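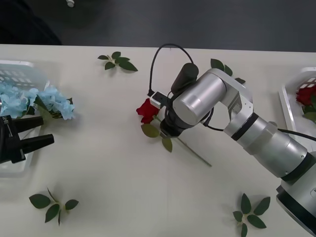
Right, a few of you asked what happened with the tribunal thing, so I'm going to do this as a thread and try not to swear. Kettle's on.

Background for the new people: our building is in Alanden, strata scheme, mixed bag of owners and renters. I'm an owner. I also have a toddler, and the childcare place on our ground floor is the only one I can walk to before work.

Last year the owners corporation passed a by-law saying nobody could leave prams in the ground floor lobby. Not "keep the exit clear", which fair enough. No prams, any time, full stop. Fine of $300 for a first go and $400 after that.

I got one in April. I was upstairs for the length of a nappy change!

So I read the by-law properly (thrilling evening) and it was very oddly put together. It talked about "wheeled conveyances for infants". Bikes were fine. Shopping trolleys were fine. The big Dakatwood delivery cages that sit there half the morning, also fine.

I wrote to the strata manager, a mob called Matos, and got back one paragraph telling me the by-law was registered and therefore valid. Those are two different things, and I'm a bookkeeper, not a lawyer, and even I knew that much after an hour at the community legal centre.

The legal centre were great, by the way. Free appointment, forty minutes, and the solicitor drew me a little diagram of which form goes where. If you've got one near you, ring them before you ring anyone who charges by the six-minute unit.

First step was mediation. I turned up, another parent from level two turned up, and the other side sent an email saying they saw no benefit in attending. Okay then.

So, application to the tribunal. File number ends in 3269 and I will remember it on my deathbed.

We waited 6 months for a hearing date. In that time I got two more notices, and I paid neither, on advice. Please don't take that as advice from me.

The hearing was by phone, which I did from my car outside the Floruria shops so I wouldn't have a small person yelling in the background. Over before my parking ran out.

The member asked their rep why a pram was a hazard and a delivery cage wasn't. Very long pause. Then something about "the character of the lobby".

Decision's reserved, so no, I haven't won, and please stop congratulating me in the replies, you'll jinx it.

Meanwhile the by-law technically still stands, so I'm lugging the pram up the stairs every arvo like a mug.

Will post when the written reasons come through. Muting this now, bath time.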